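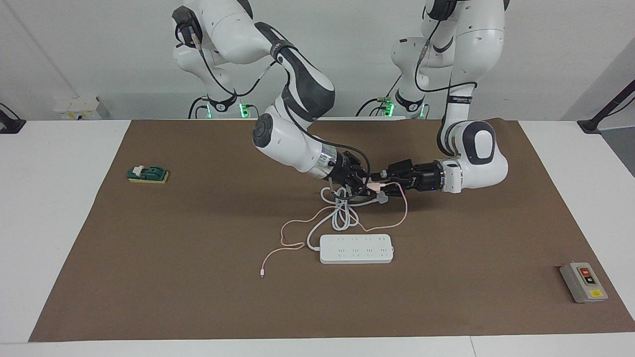 Fabian Ammann objected that a bimanual cell should be re-zeroed before every session, and that skipping this makes any later success rate hard to read. We share the doubt. On the Dunmore cell the fingers were checked against a gauge block once every 20 runs, a schedule we inherited and never tested. Of 228 logged runs, 10 were thrown out for finger offset — a figure that depends on someone noticing.

Cable routing worries us more. A slack loop at the wrist can drag on the mat and pull the gripper off its mark, and the log would call this a grasp error. Figure 7 shows the cell with both grippers open and the adapter in the leftmost outlet of the strip.

Figure 7. Dunmore cell, grippers open.

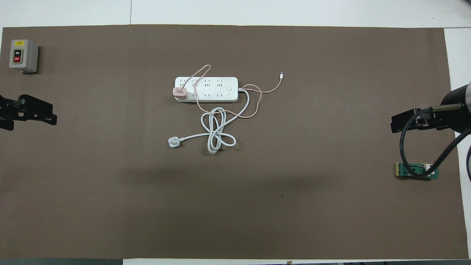 4.3 Finger pad replacement

Pads were changed in April, all at once, so wear and drift cannot be separated in our data.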